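### 4.2 Driver Rollback on Shared Print Queues

The second test concerned what happens when a printer driver is replaced while jobs are still waiting in the queue. We used the Vunthorpe print server, which stores each job in the page language of the driver that created it. When an administrator installs a different version, the server keeps the old files until the last job tied to them has cleared. The Hellby server has no such rule and renders every waiting job with whatever driver is present.

We submitted 300 jobs to each server from 6 client machines and changed the driver partway through each run. The replacement package came from Flillel, a tool that bundles driver files with a signed manifest. Duplex and tray settings were recorded at submission and compared with the settings reported by the printer at output.

Under Vunthorpe, all jobs kept their recorded settings. Under Hellby, 51 jobs lost at least one setting, most often the choice of paper tray. The affected jobs were those submitted before the change and rendered after it. Two of the clients had cached the old driver and went on sending jobs in the earlier format; these jobs printed, but the server logged a version warning for each one. Restarting the spooler on the client removed the warning. Restarting it on the server did not.

The manifest check adds a short delay at install time and none at print time. Kalniņš describes a similar check for scanner drivers but applies it at every job, a cost that we wished to avoid. L. Rodrigues (Lakshmi Rodrigues, personal communication, December) suggested storing the manifest hash in the job header, so that a server could refuse a mismatched job before rendering. We have not tested this. It would require a change to the header format, and older clients would need a fallback path.

Section 4.3 repeats the test with the queue paused during installation.

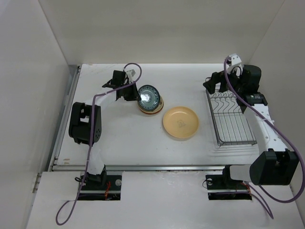
**Figure 3.** Two robot arms over a white tabletop in an enclosed workspace.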